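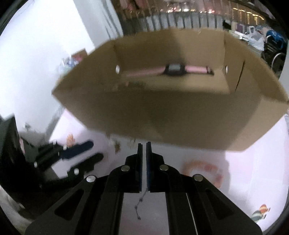
Zima gripper kit, three weeks in

I bought the Zima kit because I wanted to know if a machine could do the dull jobs yet, the packing and putting away that eats my evenings. You work the grippers by hand, the software from Mevurier learns from your recordings, and then an arm has a go by itself. After 92 recordings of one chore (small items in and out of an open carton) I had my first solo run, and I cheered out loud!

So, can it do chores? A few, slowly. Mine managed 9 good tries in a row before it crushed a corner. Flat pads are lovely on stiff cardboard and pretty hopeless on anything thin and floppy -- a watch strap lying flat is harder than a soup can. Towels, forget it for now.

The fingers close evenly and the screws have stayed tight, which my old Clollovby set never managed. Setup took me almost 3 hours, mostly the manual's fault. My wrists got tired too, so take breaks.

At $300 it won't save you any time this year. I'm still having more fun with it than anything I've bought in ages -- dishes are next, plastic ones first.

Ifigeneia Ververidis, 14 February 2022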